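Filed under: Student Projects / Geography and Local Studies

Waiting for the 2: A Study of One Bus Route and the People Who Put Up With It

Wycliffe Ondieki, second-year project report

The number 2 runs from Markomlow to Ivby by way of Gillies, which is a crossroads with a pub and a postbox. According to the timetable it takes 30 minutes. I have been on it most weekdays since starting college and I chose it for my project on the grounds that I was going to be sitting there anyway.

My question was a simple one. Why do people who complain about the bus carry on catching it? My tutor wanted something sharper, with the word "accessibility" in it, so the official title on the cover sheet is longer and duller than the one above. The work is the same.

Background

Markomlow used to have its own station. It closed before my parents were born and the line is now a footpath, much loved by dogs. The buses were meant to replace the trains and for a time there were several routes, including one that went all the way round by the reservoir. They were trimmed away until we had the 2. The number survives from the days when there was a 1.

The service is run by Flotlow, whose head office is in another county. I wrote to them at the start and got a polite letter thanking me for my interest in a career in passenger transport. I wrote again to explain and received the same letter.

How I went about it

I had planned a questionnaire. It had tick boxes and a space for further remarks, and I was proud of it. The trouble with handing out a questionnaire on the 2 is the road between Gillies and Ivby, where it is impossible to write anything. The early forms came back looking as if they had been filled in by a spider. After that I dropped the boxes and talked to people, making notes when we stopped at the lights. 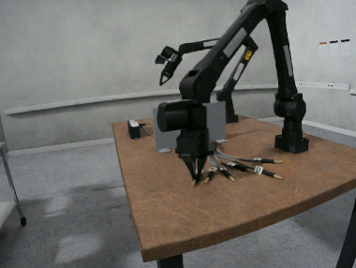
Talking worked far better. People who would have ticked "fairly dissatisfied" and handed the thing back were happy to go on for the whole journey, and one woman missed her stop explaining how seldom she missed her stop. I wrote up each conversation the same evening. I have left names out, as I promised to, though anyone who rides the 2 will know who is who.

I also kept a log of when the bus turned up. I sat in the shelter at Markomlow with a flask and a notebook and was twice offered change by kind strangers.

What the log showed

The bus is late in the morning and early in the evening. Late I had expected. Early was a surprise and turned out to be the bigger grievance, since a late bus can still be caught. The last one out of Ivby has a habit of slipping off before its time if the stop looks quiet, and the stop looks quiet because sensible people are standing in the chip shop doorway out of the wind.

I asked a driver about this. He said the timetable was drawn up when the road had no lights on it in the morning and more traffic in the evening, and it had never been changed. He said he had pointed this out. He didn't say to whom, but he looked out of the window for a bit.

School holidays upset everything. In February half-term the morning bus ran dead on time all week and several regulars missed it.

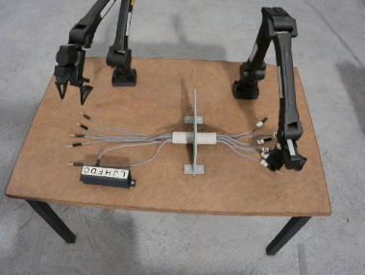
The other pattern concerned rain. I had assumed wet days would be the worst for lateness and they were no different from dry ones. What changed was how people remembered them. Passengers I spoke to after a wet wait gave me a much longer time than my notebook did. I should admit that my own guesses were just as bad whenever I covered the clock on my phone and tested myself.

What people said

The regulars fell into loose groups. There were those with no other way of getting to work or to the surgery, and they complained least, in a tired sort of way. There were students like me, who complained the most and paid the least. Then there were the retired passengers, many of whom own perfectly good cars. They grumbled from Markomlow to Ivby and back again with every sign of enjoyment.

I pressed this last group on why they didn't drive. Parking in Ivby was mentioned, and so was the price of petrol. After a while the real reason would come out, usually near Gillies. It was company. One man told me he'd had the same argument about runner beans with the same neighbour on the same seats for years, and that you can't do that in a car because somebody has to look at the road.

This was not in my plan, and there was nowhere on the questionnaire to put it. I have given it a section of its own anyway.

Several people wanted to know whether my report would get the old reservoir route back. I said I doubted it. They told me to put it in regardless, so here it is: several people would like the old reservoir route back.

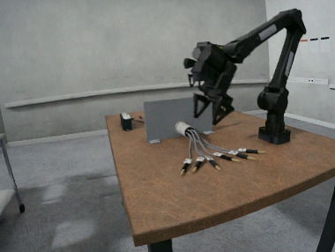
Would a more frequent bus bring in more passengers?

Probably a few, mainly in the evening, when people avoid the last bus for fear of missing it. Most of those I spoke to cared more about the bus keeping to its time than about having extra ones. A fresh timetable that matched the road as it is now would cost very little and would please nearly everybody on board.

Weak points in the study

I only spoke to people who were on the bus. Anyone who had given up on it was, by definition, elsewhere, and they are the ones Flotlow ought to be asking. I made an attempt to put this right by standing in the car park at Ivby, where motorists assumed I was selling something.

The log has gaps. I had a cold, and then exams. On one morning I fell asleep in the shelter and was woken by the bus leaving.

If I did it again I would start with the conversations and leave the printing until I knew what I wanted to ask. I still have most of a box of questionnaires. They are blank on the back and my sister is using them for her maths.

A copy of this report has gone to Flotlow. I have had a letter thanking me for my interest in a career in passenger transport.

Comments

beanpole_ivby: The neighbour was wrong about the runner beans and I'd like that on record.

Margery T: Very good read. You forgot to mention the heater, which is either off or cooking your ankles.

Dunc: Used to catch the reservoir one to school. Lovely views, never once on time.

More student projects

Who Uses the Footpath? Dogs, Mainly
Shop Signs of Markomlow High Street
A Short History of the Gillies Postbox
Noise Levels in the College Library at Lunchtime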